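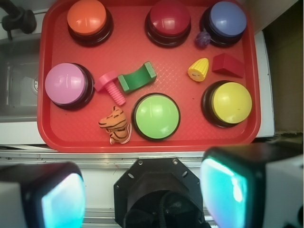
Posts · Color sorting & small toys

Okay, the button tray is officially my favorite thing on the shelf right now. Big round push buttons, little toys in between, one red tray. I could mess with it all afternoon.

2/ The game is simple. Every toy gets matched to the button closest to it in color. The tiger goes with orange (the stripes don't count, I've ruled on this!). Pink bolt, pink button, easy.

3/ Greer Carnegie lent me the buttons back in April and I keep "forgetting" to return them. Sorry Greer – come get them, bring snacks.
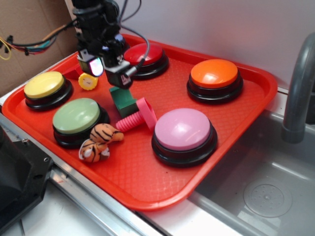 Do you need a fancy tray for this?

Any tray with a raised rim will do, as long as small stuff can't roll off.

4/ Green is where the arguments start. My niece wants the block on the green button, then decides it's a bridge for the tiger and we lose 13 minutes to that. No complaints from me, it makes a great bridge.

5/ Purple is the other headache. Red or blue? We vote. I got outvoted again and I'm still a little sore about it. 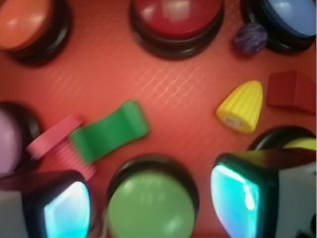
Putting it all away

6/ Buttons go in the flat box, toys in the drawstring bag – tiger last so he's on top. Almost 24 rounds this month and nothing lost yet. Knocking on wood over here.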